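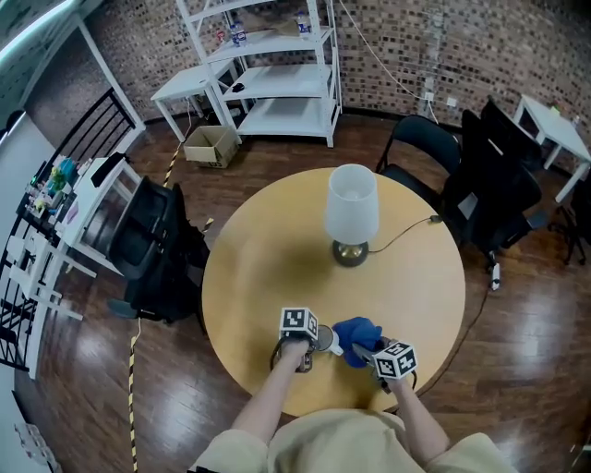 *Figure 1. Handling a rubber glove with two hand-held grippers at the round table.*

# Preparing and Running a Tabletop Session with Hand-Held Grippers

Sallness Working Practice, Section 4
Revised Wednesday, September 15, 2021
Prepared by Forough Hosseinzadeh; reviewed by Arsalan Farooqui

This section applies to all operators who record handling tasks for the Pranus project. It covers the work area, the grippers, the handling of soft items, and the session record. Operators must read Section 3 (Personal Safety) before their first session.

## 1. Prepare the work area

1. Clear the tabletop of everything that does not belong to the task sheet. A lamp or other household item may remain if the sheet lists it.
2. Trace every power cord that crosses the table. Move it out of the reach of both grippers, or unplug the item and record the change.
3. Check the floor on all sides of the operator's position. Power strips and long cables must lie outside the walking path. Floor marked with yellow-and-black tape must be kept clear of boxes and chairs.
4. Push chairs back far enough that the operator can step away from the table without turning.

## 2. Check the grippers

Each gripper carries a marker cube. The printed faces must be clean, flat, and free of tape or fingerprints. A cube that moves when pressed lightly with a thumb must be refastened before use.

Open and close each gripper 20 times with nothing between the fingers. If either one sticks, set it aside and inform Thắng Bạch. Do not oil a gripper on site.

Gripper cables should hang with enough slack for a full reach across the table. A cable that pulls tight at full reach can shift the tool in the hand.

## 3. Handle soft items

Rubber gloves, cloths, and similar items change shape during the task and need slower movement than rigid ones.

- Hold the item with one gripper before bringing in the second.
- Close the fingers only as far as needed to keep hold of the material.
- Do not stretch rubber between the two grippers. It may snap back toward the face.
- Keep both marker cubes in view of the head camera. If a sleeve is loose enough to cover a cube, fold it back.
- If the item falls to the floor, stop, state "drop" aloud, and begin the attempt again.

Replace any glove that shows a tear. Torn gloves are not to be used for practice.

## 4. Close the session

A single session may not exceed 18 attempts. Enter the session in Form 302 before leaving the room, including any stopped attempts and the reason for each.

Return the grippers to their case with the fingers open. Questions about the form should be sent to Đức Đoàn. Requests to depart from this section must be approved in writing by Arsalan Farooqui. The next revision is planned for December.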